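Writing the notice: speaker notes
Marlene Lacerda, for the evening talk at Drullow library

We use cookies to remember your preferences. Accept all / Manage settings

Opening. Wait for the urn to stop hissing. Thank Joris Peeters for the chairs. Say up front that I spent years taking death notices over the phone for the Marinho paper, and that I'm going to be cheerful about it, so anyone who'd prefer solemn can have first go at the slices.

1. What it costs to be dead in print
Show of hands: who has paid for a notice? Then the price. When I started, you bought by the line, and grief got very economical. "Sadly missed" went before "beloved" did, as it was two words. One bloke asked whether his brother-in-law could share a line with someone else's uncle.
Online notices have no such limit. The longest I ever proofread ran past 1000 words and named every caravan he'd owned. I remember the caravans and couldn't tell you his middle name. (Pause. Let them laugh, or don't wait too long if they won't.)

2. The survived-by list
Where families come to blows. Go slowly here, this is the part people write down.
- Decide on the order before you draft. Eldest first is dull and safe.
- Ex-partners: ask. Don't guess, and don't ask at the viewing.
- Spell the grandchildren. There are four ways to spell Kaitlyn and the wrong one lasts forever.
- Pets are fine. I had a galah listed ahead of a son once, on instruction.
Read out the Hélder Lobo draft here (his daughter Aurora Azevedo has said yes). First version is 188 words and 12 of them are surnames. Second version has the surnames at the end and the man at the front - he comes across as somebody you might have met.

3. The honest adjective
"He did not suffer fools" means he was rude. "A real character" means he was rude and drank. Everybody in the room will know which, so you may as well pick something he'd have recognised. Chanida Meesuk wrote of her aunt that she "was generous with advice and careful with money", and I've never bettered it. 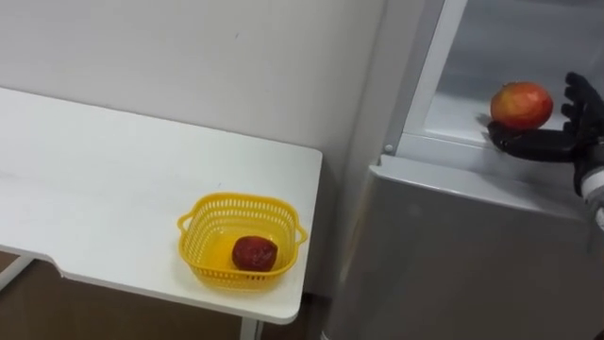
4. Practical bits, if time
Deadline for the Marinho is still 3 pm for the next morning. Ring the funeral home before you print the service time. Leave the street address out, burglars read the notices too.
Up to 300 words is plenty for most of us. Write it, have a cup of tea, take out the second poem.

5. Exercise
Pens round. Ten minutes, first two sentences of your own. Somebody always writes "finally got some sleep". Act as if it's new to me.

Questions. If asked about mine: it's in the desk drawer, and my sister isn't allowed to edit it. Finish by 8, the library alarm sets itself.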